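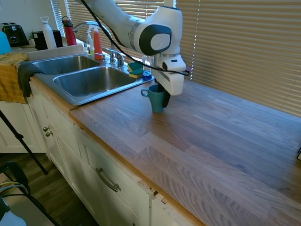

Ellalwood Equipment Desk, Home Robotics Group

Stitora countertop arm kit, for sink and dish work
Price: $1,576 per kit, gripper included. Spare finger sets are $106.
Budget another $700 for mounting and cable routing if the arm has to reach over a sink. Mugs are picked up with one finger inside the rim, so order the narrow fingers.

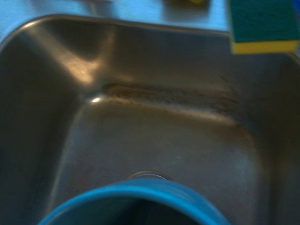 Deep basins need the wrist camera option, sold separately by Ikelach at $1,075. Measure from the counter to the basin floor before you order.

Orders for the fall go in by the end of June. Send quotes to Gönül Kocabaş.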